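Desmond Villanueva got the desk on his fifth day at Delacroix, after they moved him out of the hallway. It was white and it was pushed up against a white wall that somebody had scuffed with a chair or a cart. He had never had a desk with a hole in it before. This one had two, a small round one on the right and a rectangular metal one in the middle with the cables coming up through it.

"That's a grommet," said the woman from the next room. She was called Zulano and she used only the one name. "You keep the cables in there. If they spread out, you lose the desk."

He said he would remember.

The last person had left two boxes at the back. One was flat and gray-green. The other was small and black, nearly a cube. Desmond asked whose they were and Zulano said they came with the desk. He asked if he could move them. She thought about it and said she didn't see why he would want to.

So he worked in front of them. The job was claims. People wrote in about things that had been lost between one town and another, and Desmond wrote back. Claim 722 was a lamp. Claim 791 was a letter from a man in Pitevow who had lost nothing, but wanted it on record that he had been careful. Desmond wrote back to him too. It took most of an afternoon.

By the second week the cables had started to bother him. They were black and stiff, and whenever he pushed them down they came up again a little farther over. He put a mug on them. He moved the mug when he wanted coffee, and up they came. His mother used to say the same thing about his hair.

One evening he stayed late and went at them properly. He fed each one down, felt for the slack behind the desk, and pulled. It took 40 minutes and he missed the bus to Sosen. When he was done he wiped the white top with his sleeve and sat there looking at the two boxes.

He picked up the black one. It weighed more than he had expected. He held it to his ear, felt foolish, and set it back at the edge by the wall, where it had been. The flat one he left alone.

In the morning Zulano stopped at the door with her coat still on.

"You fixed the cables," she said.

"For now."

She looked at the back of the desk for a while. Then she asked him if he had eaten, and he said he hadn't, and they went down to see what there was.

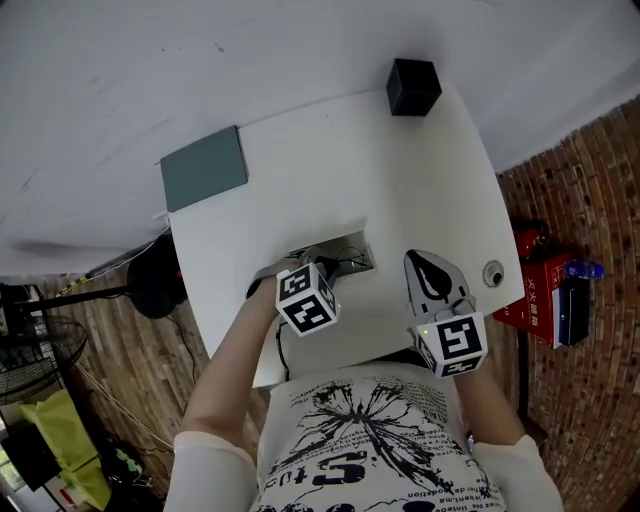
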